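Designation is the easy part

Gurnimcombe has been a protected historic quarter since August. The certificate is in the town hall lobby, the brown signs are on the approach road, and the parking charges have gone up. What the quarter does not have is a maintenance schedule.

I have read the designation file twice. It covers 121 buildings, most of them merchants' houses with street-level shops, along with the covered well, the two stepped lanes and the boundary wall on the Mostside edge. Each building has an entry with a date range, a wall type, a roof type and a condition grade. The grades were assigned during one survey season by one team using one method, and they are good. As a record of what stood in the quarter during that season, the file will be useful for a long time.

It is a poor tool for keeping the quarter standing. A condition grade is a reading taken once. Lime plaster on a wall facing the rain can drop a full grade in three winters if the gutter above it fails. The file records the plaster and omits the gutter, which was classed as a fitting. Downpipes, vents, drain covers and flashing were all classed the same way. Most of the damage I have seen in old masonry began at one of these items.

The management plan was supposed to close this gap. It runs to 93 pages. Visitor routes take up a long chapter, lighting another, and there is a detailed section on the typeface for shop signs. Repair is handled in four pages, and the text there is mainly definitions. The plan says owners "should be encouraged" to inspect roofs regularly. It does not say how often, what to look for, or where to send the result. An owner who finds a slipped tile must apply for consent on the same form used to remove a staircase. The fee is the same too.

My proposal is narrow. Split the consent process in two. Like-for-like repairs under a set cost would need only a notice, with a photograph before and a photograph after. Everything else would stay as it is. The neighboring district of Prisby has worked this way for several years, and its office handles 200 notices in a normal year with one part-time clerk. The records also pile up into something useful, because a building with five notices for the same parapet has a problem that nobody needs a consultant to find.

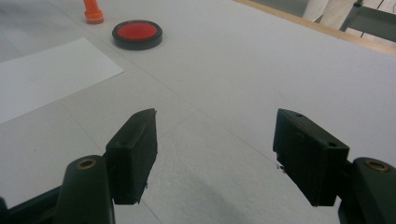 Naa Sarpong wrote in after an earlier draft of this piece went around, and objected to the notice system on the grounds that like-for-like is where most of the harm gets done. A cement mortar patch looks like a lime patch in a photograph, she said, and by the time it has pulled the face off the stone, the contractor has been paid and the notice has been filed. She would keep full consent for anything touching a wall and drop it only for roofs and rainwater goods.

I accept the technical point. Cement in soft stone is a serious fault, and a photograph will not catch it. The remedy I would prefer is to require a mix statement with the notice and to test a sample of finished jobs. If that proves too costly, her version is still better than the current one, under which owners patch walls in cement anyway and tell no one. Roofs and gutters alone would cover most of the urgent work.

The second objection is money. The designation brought a one-time grant, and the bulk of it went to the square. I have nothing against the square. It drains properly for the first time in my life. But paving is replaced in one contract and then left alone, while 121 roofs need a small amount of attention every year without end. Grants are poorly suited to that kind of work. A levy of 1,000 a year on each of the larger commercial leases would be better suited, provided it went into a fund that could not be spent on anything but repair. Ibsa Gashaw has argued for a levy on overnight stays instead, which would raise more in good years and very little in bad ones. Rain does not follow the tourist season, so I would take the steadier source.

There is also the matter of skills. The last lime plasterer based in the quarter moved out to Semple, where rents are lower and there is room for a slaking pit. He still takes work here, but he charges for travel and schedules small jobs last. A storage yard inside the boundary, on the vacant lot behind the well, would cost less than one year of the lighting contract. The plan marks that lot as a viewing area.

The first periodic review is due in the plan's sixth year. Reviewers will ask for evidence of condition over time, and at present the town could show them only the original survey. Starting the notices this winter would give them five years of entries to read.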